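**Drurberg toy library adds tabletop play sets to its lending shelves**

April 6, 2023

DRURBERG - The toy library on Mernine Street has started lending a new group of tabletop play sets for young children, with foam blocks, rods, bowls and wooden pieces that families can take home and bring back like library books.

The sets went on the shelf this week. There are 16 of them, packed in canvas bags with a card listing what belongs inside. Members can borrow up to two bags at a time and keep them for two weeks. A family that wants a bag longer can renew it once by phone or at the desk, as long as no other member has asked for it.

The library has lent puzzles, board games and ride-on toys for years. Parents of toddlers had asked for something simpler, with fewer rules and fewer small parts. The new sets were put together over the winter from pieces bought separately, and the staff say no two bags are quite alike.

The foam pieces are the plainest part of the collection. They are dark green, some squat and some long, and at least one has a round red dot on its face. There are long, glossy red rods to go with them. Children can stack the blocks, line them up or lay a rod between them, and the card in the bag leaves it at that. 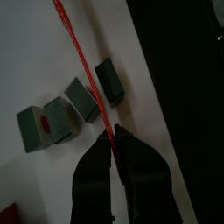 Foam was picked over hardwood for the stacking pieces mainly on account of noise. Several members live in the apartments on Woo Avenue, where a tower of wooden blocks coming down on a bare floor can be heard two stories below. Foam blocks are also easier on shins and coffee tables. The drawback is wear. Foam dents and picks up tooth marks, and the library expects to replace blocks more often than it does the wooden toys.

Each returned bag is checked against its card before it goes back on the shelf. Pieces that can be washed are washed with mild soap and left to dry overnight, so a bag returned in the afternoon will not be ready to borrow until the next day. Members are asked not to put anything in the dishwasher. They are also asked to say so if a piece is missing or damaged. There is no fine for a lost block, but a bag with a short count cannot go out again until the piece has been replaced.

Other bags are built around containers. These have bowls, cups and trays for sorting and pouring games, and some come with a wooden box that has a slot in the top. The box is the largest thing in the collection and makes for a heavy bag - anyone coming on foot or by bus may want to bring a backpack.

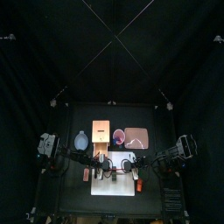 The sets are meant for children age two and up, with an adult nearby. The rods in particular are long enough that the library suggests using them at a table or on a rug and keeping them out of the hands of a child who is walking around. A note to that effect is printed on the back of the card.

Membership costs $5 a month per household and covers everything on the shelves, including the new bags. Families who already belong do not need to sign up again. New members should bring one proof of address in Drurberg or Mernine County. Child care providers who work out of their homes can join on the same terms, with the same limit on bags.

The library is open in the mornings and reopens after lunch until early evening. Bags cannot be reserved ahead of time for now. Nearly half were out by the end of the first morning, and the desk will take a name and phone number for anyone who finds the shelf bare.

The sets will be lent on a trial basis until July. At that point the library will look at which bags went out most often and how the foam has held up, then decide whether to add more. Comment slips are in the front pocket of each bag and can be returned with it or dropped in the box by the door.

Parking is behind the building. The entrance on that side has a ramp, and strollers can be left in the hallway.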